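4 min read | 37 shares | 9 comments

Teaching a robot arm to handle your bowls: a few software tips

If you've set up a small arm in the kitchen or workshop, you already know the hardware is the easy part! Most of the fiddling happens in the planner. I keep my notes in Stirkano (any planning tool will do, really), and my first tip is to save an approach point straight above each dish and make the arm stop there before it goes down. Slow the last stretch right down, too.
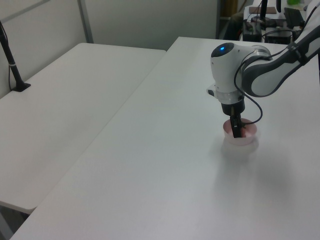
My second tip is to go easy on closing force. Start low, raise it a little at a time, and write down the setting that works for each dish - you will not remember it next June, believe me. See-through dishes can confuse a depth camera, so I type in the rim height by hand and let the camera find only the center. And do give the cable some room in your collision model, because a planner that knows nothing about it will happily twist the wrist the long way round.

Save a copy of everything before you update!

We use cookies to improve your visit. Accept | Settings
Join 2000 readers of the Gunisska newsletter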